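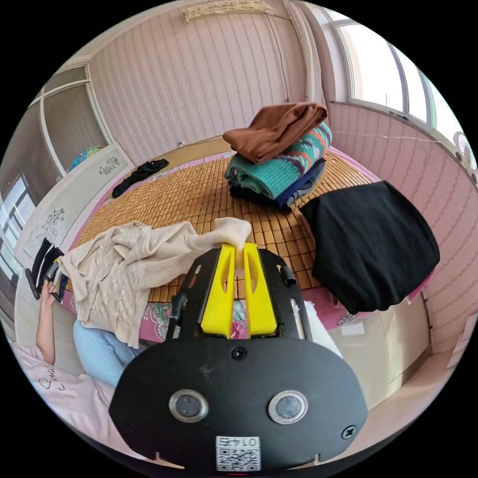

Yellow fingers on the corner of a cable-knit sweater, folding work on a bed.

About Detolari

We teach robots chores by doing the chores. In real homes, bedrooms mostly - laundry, folding, putting away. A person holds the gripper, does the task, the robot learns from the recording.

Started by Sorcha Kinsella and Zixuan Xie in a rented unit in Turton. Two people, one gripper, a lot of sweaters. Now 15 of us.

What we do
Hand-held demos, 541 hours so far, 134 homes. Remote control sessions too, for jobs where the arm has to be in the room. Knits are still the hard part - soft, heavy, never the same shape twice. We keep the bad grasps in, labeled.

Who we work with
Robotics teams that need demonstrations and dont have time to collect them. Small orders fine.

Want to collect with us?
Paid, training takes a morning. You need a bed, some clothes and decent light. Ask for Zixuan.

Sales and everthing else: Sorcha, ext. 405.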